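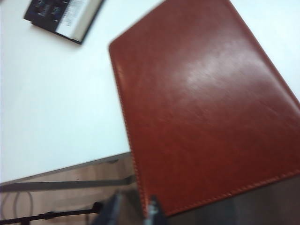 ## 4.2 Rules for edge grasps

Figure 2. Flat leather folder, lower edge past the table front, gripper fingers close to the stitching.

Ridlow rule set, as applied. Overhang first, then grasp. No pushing on a cover that lies fully on the table. Fingers open before the last stretch of approach, one above and one below the edge. Glare on glossy leather is logged, not filtered out. We ran 1,844 attempts under these rules; 202 were stopped by the operator and stay in the count. Stopped runs get a reason code, allways.

Upright books need a seperate rule, as a curved cover and a page block don't offer the same contact. Neighboring items on the table are left where they are between runs. 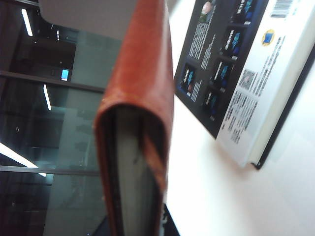
Trener objected that a stop with no contact should not be scored the same as a drop, and asked for two codes in the next draft.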